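갈브레이스 빨래 로봇 멈춤 사고, 원인은 손목 케이블이었다네요

지난번에 짧게 전해드렸던 클릴비의 로봇 정지 사고, 드디어 조사 결과가 나왔습니다. 6월 초에 갈브레이스 시험실에서 빨래 옮기기 시험을 하던 휴머노이드가 팔을 뻗은 채로 굳어버렸던 그 일 말이에요. 댓글로 후속 소식 언제 나오냐고 물어보신 분들이 꽤 계셨는데, 저도 궁금해서 거의 매일 갈브레이스 공지란을 들락거렸습니다. (네, 저 이런 거 좋아합니다.)

먼저 다친 사람은 없습니다. 이건 처음부터 그렇게 발표됐고 이번 보고서에도 똑같이 적혀 있어요. 다만 정지 버튼을 눌렀는데 팔에서 힘이 바로 빠지지 않았다는 대목이 새로 나왔고, 저는 여기가 제일 찜찜했습니다.

사고가 난 건 오후 4시쯤이었답니다. 세탁기 근처 바닥에 놓인 빨래 바구니 쪽으로 손을 가져가는 동작을 반복하는 시험이었고, 그날 226번째 시도에서 왼쪽 손목이 명령을 받지 못했다고 해요. 보통 이럴 때는 제어 프로그램이 신호가 끊긴 걸 알아채고 관절을 천천히 풀어줘야 하는데, 이번에는 마지막으로 받은 명령을 그대로 붙들고 있었습니다. 그러니까 로봇 입장에서는 아직 일하는 중이었던 거죠. 옆에서 지켜보던 그리어 리치 씨가 이상하다 싶어 정지 버튼을 눌렀고, 팔이 완전히 풀린 건 그로부터 17초 뒤였습니다. 17초라고 하면 짧은 것 같죠? 한번 속으로 세어보세요. 꽤 깁니다!

시험 책임자인 스트루언 거스리 씨와 전화로 잠깐 이야기를 나눴는데, 생각보다 담담하게 설명해주셨어요. 손목 안쪽을 지나는 신호선의 피복이 닳아 있었고, 손목이 특정 각도로 꺾일 때만 접촉이 끊겼다고 합니다. "가만히 세워두고 검사하면 멀쩡하게 나와요. 그래서 아침 점검을 계속 통과했던 겁니다." 이 로봇이 그때까지 같은 동작을 한 횟수가 모두 3,071회였다는데, 손목 케이블 교체 주기는 따로 정해둔 게 없었답니다. 어깨랑 무릎 쪽은 있었는데 손목만 빠져 있었대요. 아니 왜요? 하고 여쭤봤더니 초기 정비표가 손을 달기 전에 만들어진 거라고 하시더라고요. 손은 나중에 붙였는데 표는 그대로 쓴 겁니다.

정지 버튼 문제는 또 별개예요. 손목과 제어부 사이의 부품은 프러스티스라는 곳에서 납품한 것인데, 신호가 불안정하면 알아서 재연결을 시도하는 기능이 들어 있답니다. 평소에는 고마운 기능이죠. 그런데 재연결을 시도하는 동안에는 정지 명령까지 뒤로 밀렸다는 게 보고서의 설명입니다. 프러스티스의 담당자 다비나 카네기 씨는 펌웨어를 고쳐서 정지 명령이 무조건 먼저 처리되도록 바꿨다고 알려왔고, 같은 부품을 쓰는 여섯 곳에도 수정본을 보냈다고 해요. 답장이 하루 만에 왔습니다. 솔직히 좀 놀랐어요.
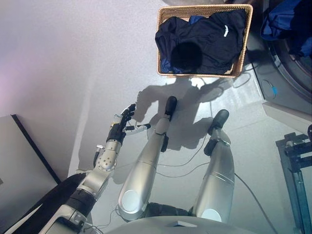 갈브레이스 쪽에서 당장 바꾼 것도 몇 가지 있습니다. 우선 손목 케이블은 전부 새것으로 갈았고, 앞으로는 1,000회도 아니고 한 달도 아니고, 둘 중 먼저 오는 쪽에 맞춰서... 라고 쓰려고 했는데 이건 아직 확정이 아니라고 하네요. 죄송합니다, 주기는 정해지면 다시 적을게요. 확정된 건 점검 방식입니다. 이제 아침마다 팔을 세워둔 채로 재는 대신 손목을 끝까지 꺾어가면서 신호를 확인한답니다. 그리고 정지 버튼이 신호선을 거치지 않고 팔의 전원을 바로 끊도록 별도 배선을 넣었습니다. 저는 이게 제일 반갑더라고요. 전원을 끊으면 팔이 툭 떨어질 수 있어서 그동안 안 하고 있었다는데, 팔 속도를 줄이는 제동 장치를 같이 달기로 했답니다.

외부 검토를 맡은 갈몬트의 캐서린 폴록 씨는 조금 더 깐깐합니다. 펌웨어 수정과 배선 추가는 다 좋은데, 정지까지 걸린 시간을 그동안 한 번도 정기적으로 재지 않았다는 점을 따로 지적했어요. 버튼이 눌리는지는 매일 확인하면서 몇 초 만에 멈추는지는 기록에 없었다는 거죠. 갈브레이스는 이 지적을 받아들였고, 시험 기록지에 정지 시간 칸을 새로 만들었다고 합니다. 스트루언 드러먼드 씨가 그 기록을 맡는대요. (거스리 씨와 이름이 같아서 통화하다가 저 혼자 한참 헷갈렸습니다...)

집에서 쓰는 로봇 이야기가 나오면 저는 늘 빨래부터 생각합니다. 바구니 들고 세탁기 앞까지 가는 게 세상에서 제일 귀찮은 사람이라서요. 그래서 이 시험이 계속됐으면 하는 마음이 크지만, 집에는 정지 버튼 옆에 대기하는 사람이 없잖아요. 아이가 바구니 옆에 앉아 있을 수도 있고요. 거스리 씨에게도 그 얘기를 했더니, 그래서 사람이 있는 공간에서의 시험은 배선 확인이 다 끝날 때까지 미뤘다고 하셨습니다.

빨래 시험 자체는 속도를 낮춰서 다시 시작할 예정이고, 날짜는 폴록 씨의 2차 검토가 끝나야 나온다고 합니다. 보고서 전문은 클릴비 시험실 안내 창구에서 요청하면 받아볼 수 있어요. 저는 부록에 있는 손목 각도별 신호 기록을 아직 다 못 읽었는데, 읽다가 재미있는 게 나오면 댓글에 덧붙이겠습니다.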